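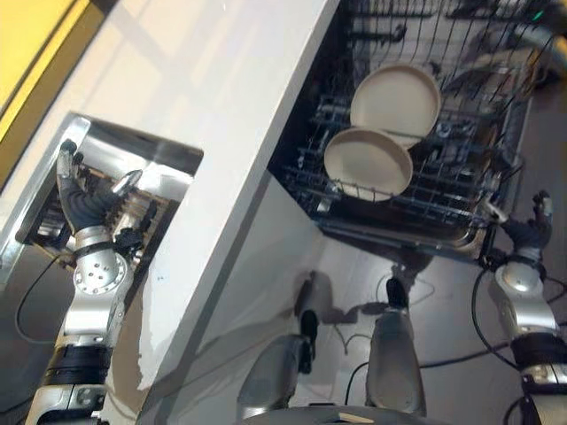 Week 11. Household water, part two, for those who missed part one and those who were merely present for it.

Last week we got as far as the reservoir at Toltwood and the long pipe downhill. Today we follow the water into the house, where most people's interest in it begins and ends.

## Reading a domestic bill

A water bill has two halves. The standing charge is what you pay for being connected, even if you spend the quarter in a tent. The volume charge goes by the cubic metre, and one cubic metre is 1000 litres. Please write that down. Every year a number of scripts give a family of four the daily thirst of a small brewery.

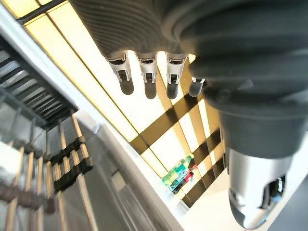 Most of what comes in also goes out, and the company charges for that too. It seldom meters the outflow. It takes a share of the inflow and calls that sewage, which is hard on keen gardeners.

### Worked case: the Nolach terrace

The meter shows 68 cubic metres for the half year. Convert to litres, divide by the days, then by the people in the house. If your answer has a decimal point in an alarming place, go back to the paragraph you didn't write down.

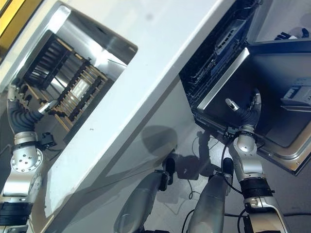

**Nolach, November**

The terrace's second reading was taken at the end of a dry autumn. The meter stood at 2268, and the householder disputed it on the grounds that it "felt high". Feelings are not a unit. A slow leak on the supply side is, however, a fair suspicion, and the test is dull:

1. Turn off everything that uses water, and leave the stop tap open.
2. Read the meter last thing at night, red digits included.
3. Read it again before anyone has a bath.

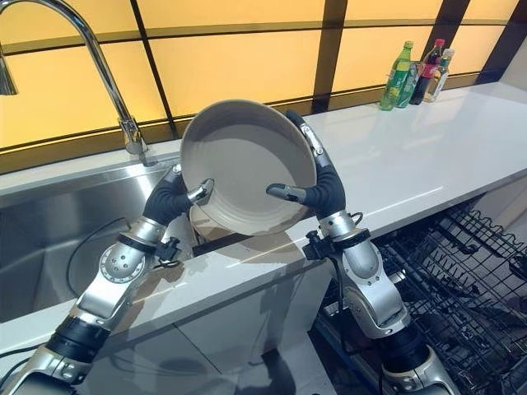
## For Tuesday

Read the Adugna chapter on shared standpipes, skipping the appendix, which defeated me as well. Bring a bill, with the address folded under if you're shy.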